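August, late

Counter says 3,728 episodes. Katsuhiko read it out at lunch like a cricket score. I asked how many of those were different from each other and he went back to his noodles. My guess is we have 12 good ones and a lot of copies. Same bin, same spot, my same lazy habit of coming in from the right.

Kallex want more of everything by the end of the month. More is easy. I did five before coffee and couldn't tell you a thing about any of them.
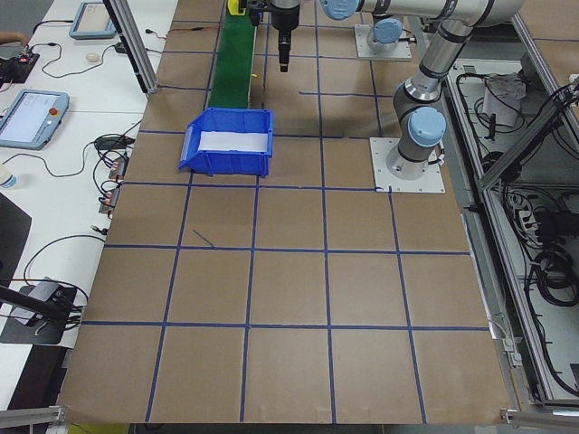 The blue tape grid, both arms, bin at the end of the belt.

The grid is meant to fix it – move the start square each time, write it down. Fine. But I keep drifting back to the middle squares, and I doubt Matúš is any better. If the policy learns anything from us it will be our bad habits. Told him so. He said train first, complain after. Will look at the log tomorrow and see which squares never got used.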